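### 4.2 Limited-time events and the pull of the calendar

It would be easy to treat the in-game event as a small thing, a banner on the title screen and a few days of extra rewards, and for a long time that is how researchers who study mobile games tended to treat it. We came into this project with much the same habit. After reading through the diaries our players kept for us, though, we found ourselves going back to events again and again, because that was what the players wanted to talk about. They wrote about who they had teamed up with, what they had missed, and how early they had set an alarm (quite early, in a few cases we still feel a little sorry about).

All of the diaries in this section come from players of *Skeltum*, a monster-raising game in which seasonal events open and close on a fixed schedule. We invited 500 players to take part, and 40 of them kept a diary through the whole of the December event, which ran for 17 days. The event had two parts: a shared goal that every player on a server added to, and a personal track with its own rewards, the best known being a rare creature called Waro. The shared goal was generous and hard to miss. Waro was neither of those things, and a good deal of what follows is really about Waro.

What struck us first was how often players described the event in terms of other people. One player in the Moffat group, who had never written more than a line or two before December, filled most of a page about trading spare items with a cousin she had not spoken to since the summer. Another kept a careful list of which friends still needed which rewards, and he seemed to enjoy the list at least as much as the game. Lennox, in his earlier work on the Rorketport servers, called this kind of thing "borrowed urgency" — the deadline belongs to the game, but people put it to use for their own reasons — and we have found it a very handy phrase to think with. 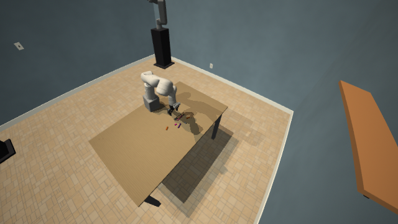
*Figure 3. Rendered view of a robot arm above a wooden table with colored pieces.*

The second pattern was less cheerful. Players who fell behind on the personal track early in the event often stopped writing about their friends altogether and began writing about arithmetic: how many tokens were left, how many could be earned in an evening, and whether it was worth starting at all. A few of them stopped playing for several days and then came back near the end for the shared goal, which asked nothing of them beyond turning up. We think this matters for designers. A shared goal seems to leave a door open for people who would otherwise drift away, and our players were often grateful for it, even when they grumbled in the same entry about the rewards being too small.

We should be careful here, of course. People who agree to keep a diary about a game are likely to be people who already care about it, and we would not want to guess how a more casual player feels when the same banner pops up on a phone during lunch. We also heard very little from players who spent money during the event, and we did not press them on it. Section 5 returns to spending using the survey answers, where people were noticeably more willing to talk, and compares the two parts of the event side by side.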